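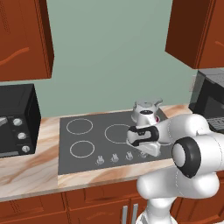 Gurnus Kitchen Cell
Arm, base column, gripper and simulated kitchen
Manufacturer: Zheng
Sales and service: Kerkgate, Endanville
Order number: 568

The Gurnus Kitchen Cell is a one-arm cell for laboratories and schools that teach robot work at a kitchen counter. It is delivered with a simulated kitchen, so your programs can be tried on the screen before the real arm is switched on. The simulated kitchen and the real cell use the same controller software and the same program files.

On this page you find the contents of the delivery, the setup, the regular care and the most common repairs. The full manual comes in the box with the controller.

What is delivered
Arm with gripper, mounted and tested
Base column with floor plate and four anchor bolts
Controller with power cable and arm cable
Stop button on a long cable
Two pairs of spare finger pads
Tool set and grease for the column
License for the simulated kitchen, for one computer

The counter, the cooktop and the cabinets are not in the delivery. Many customers already have a kitchen unit, and others build one from the drawings we send with the offer.

Setting up in the simulated kitchen
Please do this part first, also when the real arm is already standing in your room.

Start the controller software and choose the scene "Counter with cooktop". The base stands on the floor in front of the lower cabinets, and the arm reaches over the cooktop. There is a kettle at the rear of the cooktop and a toaster oven at the left end of the counter. The objects can be moved or removed in the scene editor.

Enter the height of your own counter and the distance from the counter edge to the middle of the column. The scene will be built again with your values. Then open the page "Reach" and let the gripper visit every test point. A point which the arm cannot reach becomes red in the list. If this happens, change the column position in the scene and run the test again. It is much less work than to drill new holes in the floor.

Give special attention to the position of the elbow. The gripper can be at a good place over a burner while the elbow is too near to a wall cabinet or to an appliance on the counter. The software checks the complete arm, but only against objects that are in the scene. A coffee machine which you have in the real kitchen and not in the scene is invisible for the program.

When the reach test is good, save the scene under a new name. We recommend the date and the room number.

Setting up the real cell
Two persons are necessary for lifting the arm. The floor must be flat and must hold the anchor bolts. A floating wooden floor is not suitable.

1. Mark the column position from the saved scene on the floor.
2. Drill the holes and put in the anchor bolts, but do not tighten them yet.
3. Place the column and make it vertical with the leveling screws.
4. Tighten the bolts crosswise to 47 Nm.
5. Lift the arm on the column. The cable outlet looks away from the counter.
6. Connect the arm cable first and the power cable last.
7. Put the stop button where the operator can reach it without bending over the counter.
8. Switch on and wait for the steady green light on the controller.

After this, drive the arm by hand mode to the three corner points of the counter and save each one. The software compares them with the scene. A difference up to 2 mm is accepted and corrected automatically. With a larger difference you will see the message "Scene does not match", and in most cases the counter height was typed wrong.

Run the first program at low speed, with the cooktop switched off and the kettle empty.

Regular care
Before every working day: look at the finger pads and press the stop button once to test it. Wipe the gripper with a soft damp cloth. Steam and cooking fat make a thin layer on the pads, and then a handle can slip.

Every week: wipe the arm links and the gaps at the joints. Please do not use a scouring sponge or oven cleaner, the surface becomes dull and it cannot be polished again. Check that the arm cable is not pinched behind the column.

Every month: check the anchor bolts with the torque wrench. Repeat the three corner points and write the difference in the service book. A value that grows slowly from month to month means usually that the column is moving.

Every year: change the controller air filter and the battery of the position memory. Make a backup before you remove the battery. The screen guides you through the change, and the arm must stay powered during this time.

Common faults and repair
The gripper closes but the object turns in the fingers.
Change the finger pads. Take out the small screw on the back of each finger, slide the old pad down and the new one up. Always change both pads together, then run "Gripper zero".

The arm stops in the middle of a movement with the message "Contact".
Release the arm in hand mode and look for what it touched. If there is nothing, the weight of the object is probably wrong in the program. A full kettle and an empty kettle need two different entries.

The simulated arm moves well, the real arm goes beside the object.
Repeat the corner points. If they are correct, measure the object position on the counter again.

A joint makes a clicking noise.
Stop using the arm and call us. The joint covers are sealed and may be opened only in our workshop. We send a transport box and, if one is free, a loan arm.

Training and service
The one-day introduction takes place in our Endanville workshop, with groups of up to 8 persons. The next course after the current one is planned for January. Jinfeng Qin leads the course and also answers the technical questions by telephone. Please have the serial number ready. It is on the plate at the back of the controller.

Warranty is two years on arm and controller. Finger pads, filters and batteries are wearing parts and not included. An arm which was opened by the customer loses the warranty.

Prices and delivery times are given on request. Write to the Kerkgate sales desk with the order number, your counter height and a simple sketch of the room.

Page last changed: Saturday, October 17, 2020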